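Filing early, for once

December 30, 2022

Every year between the holidays I do my taxes. I don't file them, you understand. The forms aren't all out yet and half the paperwork won't show up until well into the new year. What I do is sit down with the receipts and find out how bad it's going to be, so I can spend January being calm about it instead of spending March being a danger to myself and others.

I'm self-employed, more or less. I do technical editing for a handful of clients, the biggest of which is a pump company called Halilović, and in a good month I also get something from Giltstead, who publish the kind of manuals that come in the box and go straight into the drawer. None of these people withhold anything. The money arrives looking plump and healthy and entirely mine, and a good slice of it isn't.

The slice is what I want to talk about, because I got an email from a reader (hello, Subira Shemweta) who has just quit a salaried job and asked how I handle quarterly estimated payments. My first answer was "with bad language." She deserves a second one. 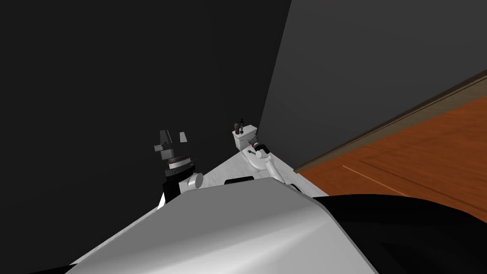 What I used to do

For my first two years I had what I called a system. The system was that all the money went into one checking account and I kept a rough idea in my head of how much belonged to the government. I have a good head. It remembers the theme songs to shows canceled before I was in middle school. It does not remember that I owe money in June.

June is the cruel one, by the way. You'd think quarterly would mean every three months, and you would be wrong. The payments fall in April, June, September and then January of the following year. So you pay in April, you pour yourself something, and two months later there's another one. After that you get three months off, then four, which is long enough to forget that you pay taxes at all. Somebody designed this. I would love to have been in the room.

At the end of my second year I owed $3,683 that I didn't have sitting anywhere, plus a penalty for underpaying. The penalty wasn't huge. It was small enough to be insulting, like a parking ticket in front of your own house. I put the whole thing on a payment plan and ate a lot of lentils.

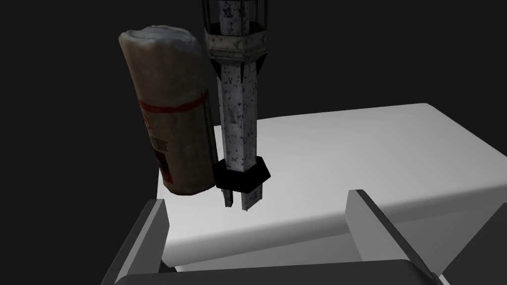

What I do now

Now there are two accounts. The day a client pays me, 30 percent goes to a savings account at Kidholm, my credit union, and I don't look at it again until a payment is due. The account has a name, and the name is Not Yours. You can name them whatever you want in the app. I recommend something rude.

Is 30 the right number for you? I have no idea. It depends on your state, on whether you're married to someone with a regular paycheck, on what you can deduct, and on how much you make. I picked it by looking at my last return, working out what I'd really paid as a share of what was left after expenses, and rounding up. It has been a bit high every year since, and I enjoy the leftover more than I'd enjoy having been accurate.

A couple of things tripped me up early on, Subira, so I'll pass them along.

The self-employment tax is separate from income tax and it's the one that hurts. When you had a job, your employer was covering half of Social Security and Medicare and you never saw it. Congratulations, you're the employer now. You do get to deduct half of it when figuring your income tax, and it's worth making sure whatever software you use has done that.

Then there's the safe harbor. If you pay in at least as much as your total tax for the year before, split over the four dates, you generally won't get an underpayment penalty even if you have a monster year. (It's a bit more than that if you're a high earner, in which case why are you reading this, hire someone.) You'll still owe the difference in April. But for your first year out on your own, last year's return gives you a target you can look up, and I find that very soothing. A guess about what you'll make next year is just a mood with a dollar sign on it.

Keep the confirmation when you pay online. Save it as a file, with the date in the name, in the folder where you keep the others. I once spent an entire afternoon trying to prove to myself that I'd made a September payment, and I had, and I could have been doing almost anything else. 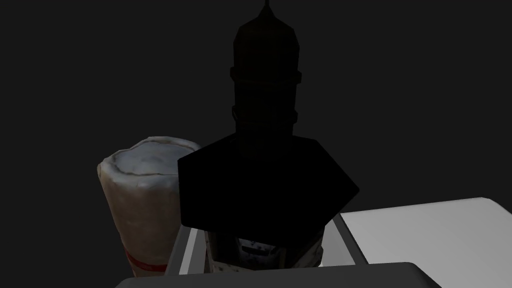
And don't forget the state, if yours has an income tax. I forgot mine once. Mine wrote to me about it, in a tone I'd describe as disappointed.

Do I use an accountant? I did for one year, a nice firm over in Triddale, and I'd go back if my situation got complicated. I mostly paid them to type in numbers I'd already added up. The most useful thing they told me was to stop keeping receipts for every pencil and start keeping a proper record of my mileage, which I had been ignoring on the grounds that writing it down was boring. It was worth far more than the pencils.

So where am I this year? I have 34 invoices, all paid except one from Giltstead, who will get to it when they get to it. If it doesn't turn up until next week it counts as next year's income, because I report when the money arrives. That suits me fine, though I won't be telling them so. I've got one office chair, one laptop repair, and about $100 of postage I can't fully explain. The January payment is sitting in Not Yours and will go out as soon as I'm done here, before I can start thinking about a new couch.

If you've got a better method, the comments are open. If your method is keeping it all in your head, I wish you well, and I have a good lentil recipe.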